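Oturholm Support Community > Stage and Home Pianos > Werholm > Ticket 957

Werholm 88: one note blasts at full volume no matter how softly I play

Status: Closed by customer
Opened: 11/27/24
Product: Oturholm Werholm, 88 keys, firmware 203
Bought from: Skendenico, boxed, ex-display
Category: Keybed / touch response

Customer wrote:

Hi! First off, I love this piano. I've wanted a weighted keyboard since I was a teenager, and the low end on the Werholm is gorgeous, even through the little built-in speakers. So please read this as a note from a very happy owner with one very loud C sharp.

The problem is key 53, counting from the bottom. It's the C sharp an octave and a bit above middle C. Every other key goes from a whisper to a shout like it should. Key 53 only shouts. I can press it so slowly that the hammer barely moves and it still comes out like I dropped a book on it. The notes on either side are perfect.

What I've tried so far:

Turned it off and on, left it unplugged overnight, turned it on again. No change.

Changed the touch setting from Medium to Light and then Heavy. All the other keys respond to the setting. Key 53 doesn't care.

Changed the sound from Grand 1 to the electric piano, then to strings, then to harpsichord. On harpsichord you can't hear the problem at all, which made me laugh, because a harpsichord is the same loudness however you hit it. (I've played a lot of harpsichord this week!)

Headphones in, headphones out. Same thing, so I don't think it's the speakers.

I have the piece I'm learning open in front of me and of course it has that C sharp in practically every line. Is this something I can fix at home? I'm handy with a screwdriver and I'd really enjoy having a look inside.

Support replied:

Thanks for a very clear report. The harpsichord test is a good one and we're going to start suggesting it to other people.

A single key stuck at maximum loudness nearly always points to the rubber contact strip under the keybed. Each key closes two contacts as it goes down, one slightly before the other, and the piano works out how hard you played from the gap between them. If the first contact is dirty or is staying closed, the piano sees no gap and assumes you hit the key as hard as possible.

Before anybody opens anything, please do the following.

1. Hold down Function and the lowest key while switching on. The display shows TEST.
2. Press key 53 gently, 50 times, letting it come all the way up each time.
3. Write down what you see on the display. A healthy key shows a range of values. A bad one shows FUL.
4. Do the same with one key to the left, for comparison.

Please also send us the serial number, either from the plate under the piano or from the carton, so that we can check which keybed you have. There are two versions and they come apart differently.

Customer wrote:

Test mode is fantastic. I had no idea it was in there and I spent far too long playing in it.

Key 53: FUL every single time except twice, when it showed a normal low number. Both of those were toward the end. Could it be that the contact is working itself loose?

Next key down: a lovely spread, soft to loud, no FUL at all unless I really whack it.

I also tried something that wasn't on your list. I pressed 53 down only halfway and let it up again, over and over, then played it normally. For a few notes it behaved, then it went back to shouting. That felt like a clue, so I'm putting it in.

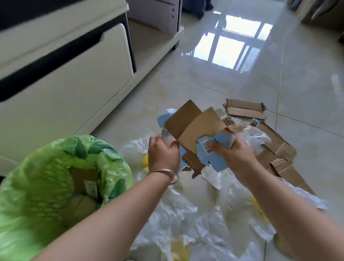 The serial number took a bit more work than the test did. The plate under the piano is right where the stand crosses it, and my Hinds stand is the kind with a steel bar bolted all the way along, so I couldn't read the second half without taking the whole thing down. I went to the cardboard instead, which was already torn up with the rest of the packaging on the tile floor, and there's a small white barcode sticker on one of the light blue pieces. Is that one any use to you, or do you need the number off the plate? I'm fine with lifting the piano if that's what it takes.

Support replied:

Those two low readings are great news. A cut track on the circuit board would give FUL every time. Your contact can open, it just doesn't want to, and that fits with dust or a stray hair under the rubber dome. Your halfway test says the same thing.

On the number: carton labels vary by seller, and with an ex-display unit we'd prefer the plate, as the carton and the piano don't always start life together. With the piano off the stand you'll be halfway to the repair anyway. Lay it upside down on a folded blanket, with something soft on both sides of the volume slider so it doesn't take the weight.

If the plate number ends in A, you have the older keybed and can reach the strip by removing the bottom panel. If it ends in B, please stop and let us know, because the key weights have to come out first and it's a job for a bench.

Instructions for A:

1. Unplug everything, pedal included.
2. Remove the bottom screws. The long ones belong to the ends, so keep them apart.
3. Lift the panel from the back edge. The speaker wires are short.
4. Find the contact board for the upper middle section and undo its screws.
5. Peel the rubber strip back slowly from the end nearest key 53. Don't pull it off completely.
6. Wipe the board and the little black pads with a dry, lint-free cloth. No contact spray, please. It softens the rubber.
7. Press the strip back so every peg sits in its hole.

Customer wrote:

It ends in A! I did it this evening and it was the most fun I've had with a screwdriver in ages.

There was a short white hair lying right across the first pad for key 53. I wiped the whole section while I was in there, and two of the pegs took some coaxing to go back in (the blunt end of a pencil is perfect for that).

Test mode again, another 50 presses: a full range, softest to loudest, no FUL. I then played the whole piece through, badly, with a quiet C sharp in all the right places.

One small thing for your instructions. Step 3 could mention that the pedal socket is attached to the panel too. I felt it tug and stopped in time.

Happy for you to close this. Thank you so much!

Support replied:

Wonderful result. We've added the pedal socket to step 3. Closing the ticket now, and it will reopen if you reply.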